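Drurkodard club notebook
December 26, 2023

Cloth pickup, continued. Same arm and same two-finger gripper as in March. Working on the padded bench this time, against the white wall. Team name on the Susetport entry form is still Brilum, do not change it again.

Wrist view first, then head view. Red clothes in both. 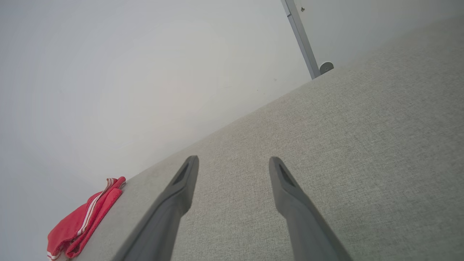
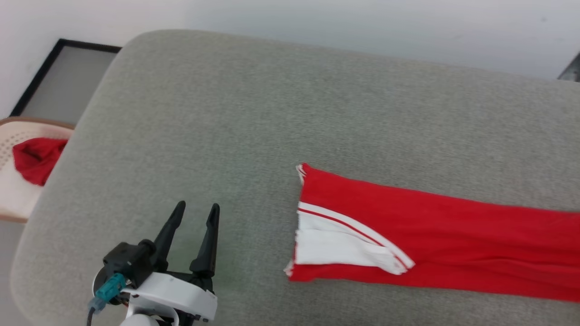
Settings
Finger speed down to 200, was 300. Grip force left alone. Saved as a new profile, old one kept under the D'Amico folder.

Log
Recording stopped at 3,148 lines. Copied to the shared drive, not sorted yet. Runs 1 to 6 are in one file, need splitting before anyone trains on them.

Notes
The bench cover has a weave, so try the edge finder with smoothing on and off. Stripes on the red fabric might be useful as a marker for which way it lies. Check this on plain cloth too or we will end up with something that only works on stripes.

To do
Split the log.
Recheck wrist camera focus, fingers are soft near the base.
Label the spare cable.
Write up the approach angle for the Susetport form.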